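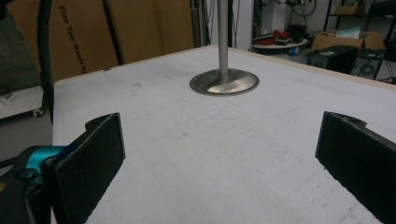

Page last updated: November

Irkard Astel Foam Sheet, high density

Astel is a closed-cell EVA foam for costume armour, helmets, props and masks. It cuts cleanly with a sharp craft knife and holds a curve once it has been shaped with a heat gun. One face is smooth for painting. The other has a light texture that gives glue something to grip.

Sheet size: 2000 x 1395 mm
Thickness: 2 mm
Colour: dark grey
Supplied: rolled, in a cardboard tube

The 2 mm sheet is meant for trim, raised detail, straps and bracers. For breastplates and anything that has to keep its shape unsupported, use Ollano, our thicker board.

Working with it
Unroll the sheet and leave it flat overnight before marking out. Heat the surface until the sheen changes, then seal with at least two coats of Erraji primer, letting each one dry fully. Contact adhesive gives the strongest seams. Hot glue will do for a mock-up but tends to let go in a warm hall.

Sand and heat the foam with a window open and a mask on.

Ordering
Sheets are sold singly or in packs of 50. Packs are sent by pallet and need someone in to sign. Cut sheets can't be returned. Shade varies slightly between batches, so order enough for the whole costume in one go if you plan to leave any of it unpainted.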